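Equipment planning for tabletop robot cells

Equipment planning for a tabletop robot cell is the work of deciding what to buy, in what order, and how much money to hold back, before a small robot arm is put to use on a bench or desk. The term usually covers cells with one or two light arms, a gripper on each, one or more cameras, and a set of household or workshop objects for the arm to handle. Cells of this size are used in teaching labs, product testing and the training of handling software. Larger industrial cells with fencing and fixed conveyors follow different purchasing rules and are not covered in this article.

Scope of the budget

A budget is normally divided into the arm, the end tooling, sensing, the work surface, the objects to be handled, and spares. The arm is the largest single line in most plans, but it is also the easiest to price because it is bought whole from one supplier. The smaller lines are harder to estimate. Cables, brackets, clamps, lamps and adapters come from several places and are often ordered late, with a separate shipping charge each time.

Planners generally keep a reserve that is not assigned to any line. Darko, a purchasing guide written for small labs, recommends holding 25 percent of the total until the first full month of use is over. The guide also advises against spending the reserve on a second arm.

Work surface

The table is often taken from existing furniture. An office table is acceptable if it does not rock when the arm stops suddenly and if its edge is thick enough for the clamps. Built-in cable covers, grommets and recessed panels should be marked on the layout drawing before the arm position is fixed. An object set down across a gap or a raised rim will not lie level, and a gripper finger can catch on the same rim.

A plain surface and a plain backdrop cost little. Curtain fabric is a common choice behind the table, and it can be taken down when the room is needed for something else. Glossy tops are usually avoided or covered, as they reflect lamps into the cameras. Cleaning supplies belong in the plan as well - tape and rubber feet leave marks on light surfaces.

Cameras and mounting

Most plans include at least two views: a fixed one that takes in the table, and a close one carried near the gripper. The fixed camera needs a stand or a wall bracket that will not be knocked during the day. The wrist camera has to be light, and its cable needs enough slack to follow every joint. Replacement cables for the wrist are a regular expense and are best bought in the same order as the camera.

Lighting is sometimes left out of the first budget. Even, diffuse light is preferred for both views, though shiny objects will still show a bright spot at close range.

Objects and grippers

The objects to be handled should be chosen before the gripper. Plates, bowls and lids are wide compared with the opening of many two-finger grippers, so they have to be taken by the rim, and the finger must be thin enough to reach it. Ribbed or grooved finger faces are sold for this kind of work. Buying the same shape in several colors is a cheap way to vary a task without changing the grip.

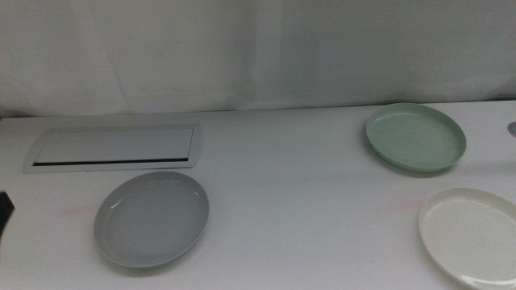

Plates on the table, and a view from the gripper.
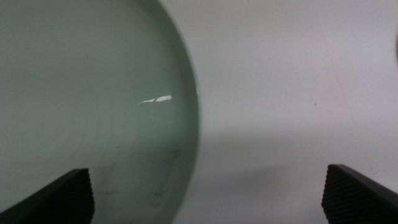
Tae-yang Hong disagrees with the usual advice on tableware, writing that a lab should buy every plate it will need for the year in one order, from one batch, and put most of them in a cupboard. Stores change their lines without notice, Hong argues, and a plate with a slightly lower rim can undo weeks of setup. In the same remarks Hong calls money spent on duplicate dishes "the only part of my budget I have never had to defend twice."

The opposite view is that some variation is useful and that a single batch hides problems until later. Plans written on this basis set aside a small sum each month for new objects.

Sample budget

The Culura bench project published its accessory costs separately from the cost of the arm. The accessory total was $2,158, which covered the following:

Two cameras with mounts and cables
4 sets of gripper fingers
Table clamps and a base plate
Fabric, rail and hooks for the backdrop
Two lamps with diffusers
Plates, cups and other objects
Tape, labels and cleaning supplies

The project budgeted $100 for the last two items together and went over in May. Its notes put this down to breakage and to a second order of cups in the wrong size.

Choosing a supplier

Small buyers tend to compare suppliers on price and delivery, but the terms for spare parts matter as much over the life of a cell. Flunico sells finger sets singly. Yalçınkaya sells them only in pairs with the mounting screws, at a higher price per order but with less risk of a mismatch. A written quote should state how long spares will be kept in stock, who pays for return shipping, and whether opening the gripper housing ends the warranty.

Lead times should be checked for each line and not only for the arm. A cell is often held up by one missing adapter plate. Some labs fix a weekly cutoff, commonly Friday at noon, after which new requests wait for the next combined order.

Running costs

After the first purchase, the main costs are finger pads, cables, replacement objects and staff time. Staff time is usually the largest and is rarely written into the equipment budget. Resetting a table between runs is slow work, and a plan that assumes the arm will be busy all day should also say who will be putting the plates back.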